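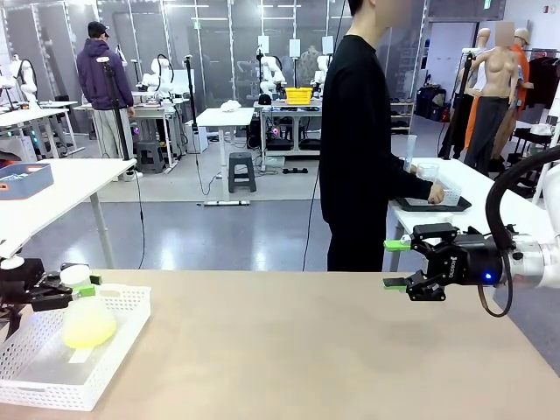

Mesh baskets for washing-up bits: does anyone really get on with them?

rinsed_twice
Posts: 98
October 12, 2024

I've been told three times this month that the answer to my messy sink area is a white plastic mesh basket, and I'm not convinced. The idea is that the sponge, the brush and the small odds and ends all go in together and the air gets at them through the holes. Fine. But look at the one at the front left of the table in my photo. It's got a clear tray in the bottom with the yellow spongy thing sitting on it, so where is the air meant to come from? You buy a basket full of holes and then put a floor in it. Has anybody used one of these for more than a few weeks and still liked it?

Pennymoor
Posts: 2176

The tray is there to catch drips. Without it you get a puddle on the worktop and a mark under the basket. I've had mine since May and lift the tray out every night to tip it down the sink. Takes no time at all.

rinsed_twice

Every night, though? My old jam jar needs emptying as well and it cost me nothing.

Carnia
Posts: 104

I'm with rinsed_twice. I had a Vorkik one, sold as "self-draining", and all it did was drain onto the bit of plastic underneath. By the second week there was a pink film in the corners. You then need a brush to clean the thing that holds the brush. And getting a brush into mesh is no joke, every little hole has to be poked at separately.

Pennymoor

Soak it. Hot water, bit of soda crystals, half an hour while you do something else. I don't poke at anything.

Carnia

I did soak it. It came up all right and a week later it was back to pink. Maybe your water's softer than ours.

bread_and_dripping

Is that a sponge in the picture or a brush? I can see a white handle but the yellow part could be either. It matters, because a brush dries in anything and a sponge dries in nothing. If it's a sponge I'd want it standing up on its edge, and you can't stand one up in a basket unless it's wedged against something.

rinsed_twice

Sponge as far as I'm concerned, on a handle. And yes, it lies flat, that's half my complaint.

Bravo

Can't see the fuss. There's a second basket on the white table at the right by the tall clear cup, so it can't be that terrible an idea if you've got two of them out. I keep clothes pegs in mine, and seed packets in another. They're good baskets. They're just bad at being wet.

rinsed_twice

Having two proves they're cheap, I'll give you that.

Rosalía Cantero
Posts: 2

New on here so forgive me if this has been said. I share a kitchen and we tried the basket with a tray, then the basket without, then a wire rack from Zondero that hooks over the tap. The rack won for the sponge. The basket stayed for lids, because round lids roll about in a drawer and in a basket they don't. I wouldn't put a sponge and lids in together, the lids end up smelling of sponge.

Pennymoor

Lids smelling of sponge means the sponge wants throwing out. You'd have the same trouble with any rack.

Rosalía Cantero

It was a new sponge!

bread_and_dripping

New ones smell as well, of the packet.

Carnia

Did the rack rust? That's what put me off wire. The coating on mine split at the hook and after that it left brown rings on the tap.

Rosalía Cantero

A little at the ends, yes. I put a dab of clear nail varnish on it. It's holding so far but I wouldn't swear to it.

rinsed_twice

So the choice is pink film or brown rings. I'll take the tray out for a fortnight, put a folded cloth under the basket and see what state it's in. If the sponge is still soggy at the end of it, the pegs can have the basket.

Pennymoor

You'll be washing that cloth every other day, mark my words.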